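Print this message | E-mail this message

Re: [drastach-users] Fingers letting go halfway

> We get the same thing at Drunville. Grips fine on cotton, then
> relaxes by itself and drops the lot. Is it the pads or the
> firmware? Support say they have never heard of it.

Support had never heard of it in February either, when I sent them the log.

I don't think it's the pads. Ours at Platley are the blue ones and they hold well enough on slippery stuff, which is where I'd expect them to give up first. The fault shows on thick, bunched cloth. The fingers close, the motor current climbs to 95 per cent, and after 30 seconds the controller decides it has had enough and opens. No warning, no beep. The log says 2836, and the manual's list of codes stops well short of that.
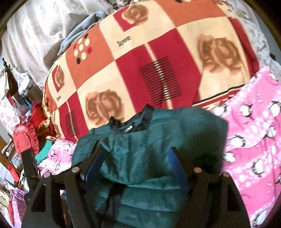 Teal garment in the grip, pads on the cloth.

Dropping a top on a bed is no great tragedy. What bothers me is that the thing opens without being told to, and that the same controller is sold for the Shetty arm, which people stand under.

For now we have turned the closing force down to 31 and keep each hold short. It still lets go now and then – just less often, and with what I can only call better manners. Could you post your firmware version and whether you see 2836 as well? Two logs might be harder to have never heard of.

Last updated: 28 July 2025

Contact the list owner | Copyright remains with the posters | Back to top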